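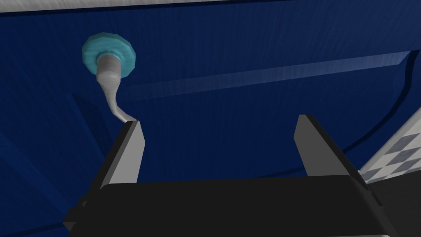
Palus door task, part 2: setting up the wrist view in simulation
Last updated 10/04/2021

Before the arm in the Brondville workshop opens a real cabinet, the approach is tested in the simulator. These steps assume the arm model and the kitchen model already load without errors.

1. Attach the camera to the wrist link, not the world. Set the near clipping distance low enough that the fingers still render when the palm takes up the lower part of the view.

2. Give the door a single hinge joint. Set damping to 2 and leave friction at zero until the motion looks stable.

3. Use a simple collision shape for the knob. A cylinder under the cap is enough. The visual mesh can keep its facets, but do not use it for contact. The Pandwood mesh pack ships both versions; load the one with the suffix "col".

4. Open the gripper fully before the approach. Keep the fingers parallel to the door face until the palm has cleared any raised molding, then rotate the wrist.

5. Close at low force. Start at 43 percent of the limit and raise it only if the knob slips during the pull.

6. Log joint positions at 200 Hz. Record the hinge angle in the same file so the time stamps match.

Run 1,000 trials with the start pose shifted a little each time. Save the wrist view for every failed trial and sort the failures by the last contact reported.

Troubleshooting

Fingers pass through the knob: the collision shape is missing or its contact group is wrong. Check the group first.

Door shakes when touched: halve the time step, then raise the damping.

Knob mesh looks stretched: check for a non-uniform scale on the parent body. Scale the mesh file itself and reset the body to 1.

Part 3 covers moving the controller to the Vandenberghe board.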